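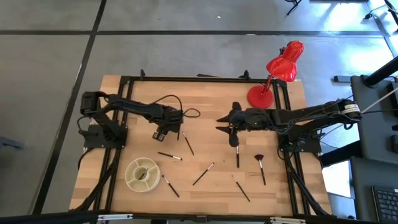
Both Flarar arms over the paintbrushes, round tub at lower left.

1/ Day one with the two-arm Flarar kit and I'm grinning like a kid! Brushes are my favourite test: skinny handles, and they lie any old way.

2/ Bolting the bases to the rails was easy. Cable routing, less so. The manual gives it one page (one!) and I'd have liked four.

3/ It's £374 per arm from Kilcombe, frame extra. Setup software is lovely, colours a bit garish.

4/ Fan brush next, then all of them into the tub. Tips on grip force very welcome!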